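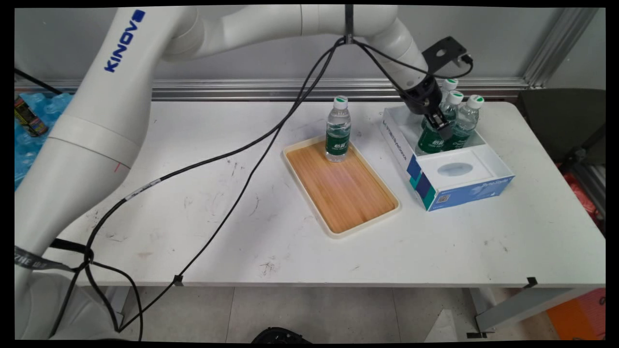
By the Ornent bench team | February 23, 2022

So, the bottle packing work had a rough couple of weeks! We logged 1,463 picks for Panham, and 24 of them ended in a protective stop -- nearly all with the gripper down inside the box, closing on a cap. Our best guess is the force limit, which I'd set too tight back in November (my fault). I've loosened it a little and cut the speed by 20 percent. Next up is a run of 100 picks, and I'll send you the log.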